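Zaststead Housekeeping & Facilities Board
Workplace talk > Machines and automation
Topic: Room robots at our hotel group, what happened to your hours?

kettlemoss
Hello all. I am a room attendant for nine years, the last four in a hotel of the Ngubane group. I write in English because it is the language of this board, so please excuse my mistakes, I try to be careful.

In June our management told us that the company Tivix will supply robot arms for some of our work. First for the rooms with a small kitchen, so putting back the things on the counter, picking up from the floor, checking if something is missing. Later maybe the bathrooms. There are 22 of us on the housekeeping list. We were told that no one will lose the job, but on paper the text is only "no forced changes before the end of the trial". For me these are two different promises.

My questions to people who have it already:
Did your hours change?
Did your number of rooms per shift change?
Who decides when the machine has done a thing badly, and who does it again?

I don't want a fight about whether robots are good or bad. I would like to hear what happened.

dunmorelaundry
Our place has had the linen folding line for a long time, so not the same as an arm, but I can tell you about the hours. They did not cut anyone. They waited. Each time a person left, the post was not filled. After a while we were a smaller team and nobody had been "let go". Ask what happens to empty posts. Get that in writing.

PetraOnNights
What dunmorelaundry said. Also ask about the room number. With us the target went up before the machines were even properly working, on the grounds that they would be soon.

gv_maintenance
I'll be the unpopular one. I do maintenance in a hotel with about 400 rooms and I have seen what the job does to backs and knees. Picking things off a bathroom floor sixty times in a shift is not work anyone should want to protect. If an arm does that part, good.

PetraOnNights
Nobody here said they love bending down. The point is what they give you in its place. If I bend less and get four more rooms, my knees have gained nothing.

gv_maintenance
Then argue about the four rooms. Don't argue about the arm.

kettlemoss
I think you both say nearly the same thing. In our house it is also the question of the four rooms, only with us it is called "the new balance".

I can add something about the work itself. Tivix makes its tests first in the computer, in a model of a room, before anything is brought to a real room. Three of us were asked to come to the office and look at these tests with their engineer, and to say what is right and what is wrong from our side. It was 2 hours each time, paid as normal work. I went with Lizelle Lekota, who has trained most of us, and with a younger colleague.

Before the first meeting I expected that they would show us and we would nod. It was a bit better than this. The engineer wrote down what Lizelle said about the order. You do not begin with the counter if the floor has things on it, because you will step on them. For us it is so clear that we never say it. For him it was new.

Skaltudetti
I did a similar thing in a care home (laundry and kitchen side). My advice is to ask whose name goes on the notes. In our case all the little tricks we had learned over years went into a document, and the document belonged to the supplier. We got a sandwich lunch.

kettlemoss
This is a good point and I did not think of it. I will ask whose the notes are.

hollis_b
Is this worth the worry though? I've seen these simulated rooms. They look like an old video game. A model of a room isn't a room. In a real one you have wet towels, hair, a charger behind the bed, a child's shoe. I'd give it ten years.

dunmorelaundry
People said ten years about the folding line as well.

gv_maintenance
Agree with hollis on this one. The arm itself is fine, arms have been fine for decades. It's everything around it. Who carries it up a service stair when the lift is out? Who plugs it in? My guess is me.

Skaltudetti
And that is a change of job too, gv. Nobody has put it in your contract either, I suppose.

gv_maintenance
No. Fair enough.

PetraOnNights
kettlemoss, what did your younger colleague make of it? I ask because in our place the split was by age more than anything. The young ones asked to be trained on the machines at once and the rest of us felt a bit left on the platform.

kettlemoss
She was interested, yes. She asked if there will be a post for somebody who looks after the machines on the floor, and with which pay. The engineer said this is a question for the hotel. The hotel manager said it is early to speak about it. She is 24 and she took this answer better than I did.

Lizelle had a different opinion, and I want to write it correctly. She is not against it. She said that the first part of our work which they try to give away is the part which can be seen: the thing on the floor, the bowl in its place. The part which cannot be seen is that you come in and notice that the guest is ill, or that a tap will soon break, or that somebody is living in the room who should not. In her opinion this takes time, and if the time in the room gets shorter because "the robot does the picking up", then this part will disappear first and it will be missed only later.

I found it hard to answer her. The room number is calculated from minutes, and there are no minutes for noticing.

hollis_b
That's the best argument in this thread so far. I'd send it to your manager in those words.

gv_maintenance
Half my repair tickets come from housekeeping spotting something. If that stops, I find out when there's water through the ceiling. So yes, I'm with Lizelle there.

dunmorelaundry
Look at that, gv agreeing with people.

hollis_b
Do you have anything from the tests you're allowed to share? I keep saying "old video game" and I'd like to be proved wrong, or right.

kettlemoss
Yes, we were allowed to keep two views from the model, and I asked again by e-mail before I put them on this board. One is at the kitchen counter and one is over the floor. 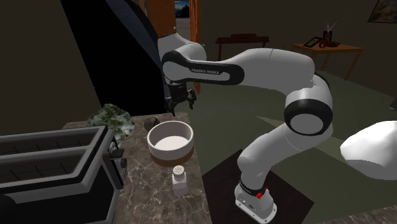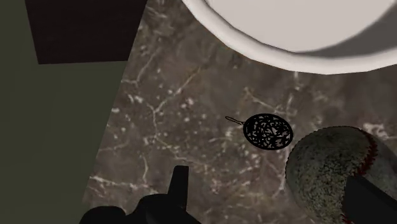 I asked the engineer how many runs they make before they come to a real room, and he could not give me a fixed number. He said they change where the things lie, and then they run it again. Our younger colleague asked if a person must stay in the room during the real trial. The answer is yes, for the whole first part. So for this time it is one person plus one machine for the same room, and I would like to know how they will count these rooms in our target. I have this on my list together with the empty posts and the notes.

hollis_b
Right, better than I expected. Still very tidy by the standards of a Sunday checkout.

PetraOnNights
"One person plus one machine for the same room" is the sentence to get a clear answer on. With us, rooms done next to the machine counted as full rooms, but it took two months of complaining. Until then they counted as half and everyone on that rota looked slow on paper.

kettlemoss
Half! Thank you, this goes to the top of my list.

Skaltudetti
Also ask where the figures go. If the arm records how long a room takes, it records how long you take as well. We found out when a supervisor quoted somebody's minutes back to her.

gv_maintenance
To be fair, door locks already do that in most hotels.

Skaltudetti
They record that you went in and out. They don't record what you did in between.

dunmorelaundry
Is there a union or any sort of staff group at your place, kettlemoss? It matters who asks. One person with a list is "difficult". The same list from the whole floor is a meeting.

kettlemoss
We have a staff representative, but she works in the kitchen and has her own troubles with new ovens. I will speak with her, and I will ask the others to sign under the questions. I think most will sign. A few are afraid, mainly those with short contracts, and I will not press them.

My list is now:
What happens with a post when somebody leaves
How rooms done together with the machine are counted
Whose are the notes from our meetings
Who sees the times, and for what they are used
If there will be a post for looking after the machines, and the pay
Who repeats the work when it is not good

The next meeting is at 14:00 and I have the late shift after it, so I will write here when I have answers, maybe not on the same evening.

PetraOnNights
Take somebody with you who writes things down while you talk. And ask for the answers by e-mail after.

gv_maintenance
Add one for maintenance, would you? Who gets called at three in the morning when it's stuck in a doorway.

kettlemoss
I have added it, number seven.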